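Prosis Bimanual Assembly Project
Progress report to the Jayawardena program office, August
Prepared by Thu Âu

Work this period was on the brick assembly task. The question we are funded to answer is whether a policy trained on two-arm demonstrations does better when the wrist views are weighted by how near the fingers are to a part. The short version is that it does on placing and makes little difference on reaching.

We now have 515 usable demonstrations against a target of 500. Each one begins from a different layout of bricks. The cups and the stand stay at the back of the table in every session so that the policy has to learn to leave them alone.
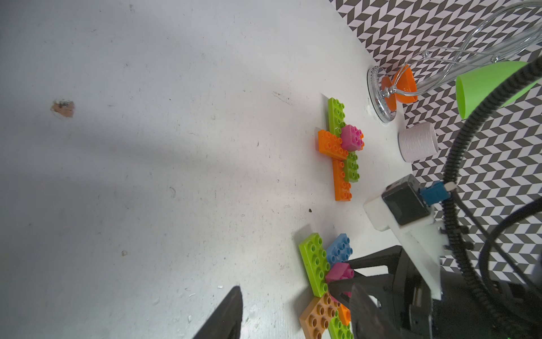

The weighting is computed per time step from the finger pose and needs no extra labels. We trained two versions of the policy on the same data, one with weighting and one without, and ran 50 trials of each. The weighted version placed more bricks squarely on the studs below. Its remaining failures were mostly at the last few millimeters, where a brick sat on the studs but was not pressed down. Pick-up was close to equal for both.

Handovers between the arms are still weak. The policy tends to open the giving hand too early – we think the demonstrations are inconsistent here, as the two operators time the release differently. We have written a short guide for operators and will re-record the handover portion. 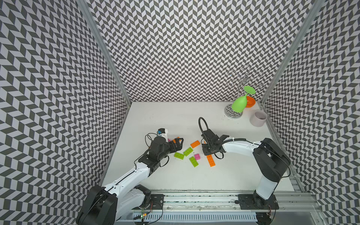
Calibration took longer than planned. The Besano software update changed the joint offsets on both arms, and we lost most of a week before we found it. Offsets are now checked at the start of each session.

Next period we will finish the handover recordings, retrain, and repeat the trials with brick colors swapped. Sumeo has agreed to run the same policy on its own cell, which will be our first test outside this lab. No change to the budget is requested.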